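Accès aux sentiers privés du domaine Solis

Biljana Lazarević
2020-12-11
Les propriétaires maintiennent l'ouverture de 17 km de sentiers. Les chiens doivent y être tenus en laisse.

K. Leka
La laisse me paraît excessive hors période de chasse.

Njoroge Athumani
Je ne partage pas cet avis – deux plaintes ont été déposées en janvier. Le stationnement reste limité à 80 véhicules.

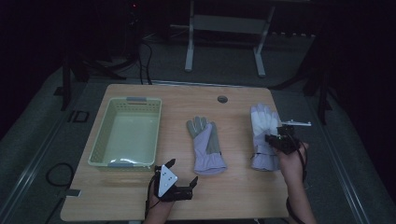 Toute demande de dérogation est à adresser par écrit au domaine.

K. Leka
J'en prends note, mais je maintiens ma réserve.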